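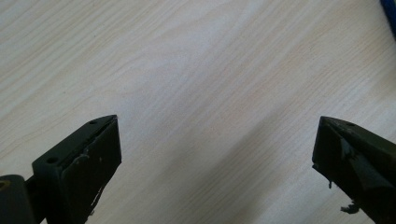
Attachment 1: tabletop, pale wood with the grain running on a diagonal

Ticket subject: Order confirmations going out twice from the Fina shop plugin
Opened by: Halima Ogbonna, Skasa Tables
Product: Vistar Mail, standard plan
Status: Resolved

Hello there, and thank you in advance for reading all this, I know I go on a bit. We sell small tables and shelves through our web shop, and since we updated the Fina plugin in May every customer gets the order confirmation two times. Same order number, same text, a minute or so apart. I had a very sweet lady call me in a panic thinking she'd bought two tables and been charged for both (she hadn't, I checked with her while she was on the phone). We have 3,000 people on our list and I'm scared to send the newsletter until I know it won't go out double as well!

What I've tried so far: logging out and in again, clearing the cache, turning the plugin off overnight and on again in the morning. With it off, no emails went out at all, so I turned it back on pretty quickly.

Reply from Vistar support
Hi Halima, thanks so much for the detail, it really does help, and please don't worry about going on. Your newsletter uses a separate sending queue, so it won't be touched by this. Could you open Settings, then Notifications, then Order Events, and tell us what you see listed under "Paid"? Please also send the last 5 lines of the mail log.

Reply from Halima Ogbonna
Found it, after a bit of hunting and a cup of tea. Under "Paid" there are two entries, one called Fina Confirm and one called Fashola Confirm. Fashola was our old checkout and I thought we'd said goodbye to it ages ago. The log lines all say status 200, one for each email. Should I delete the Fashola one, or will that take the old orders with it?

Reply from Vistar support
Your old orders are safe, they're stored in a different place altogether. Go ahead and delete the Fashola entry, click Save at the bottom of the page (it's easy to miss), and then place a test order.

Reply from Halima Ogbonna
Done, and one email only! I did a second test from my phone at 70 percent off with a coupon, just to be sure, and that one came through once too. Bless you all. The newsletter is going out after lunch. You can close this one.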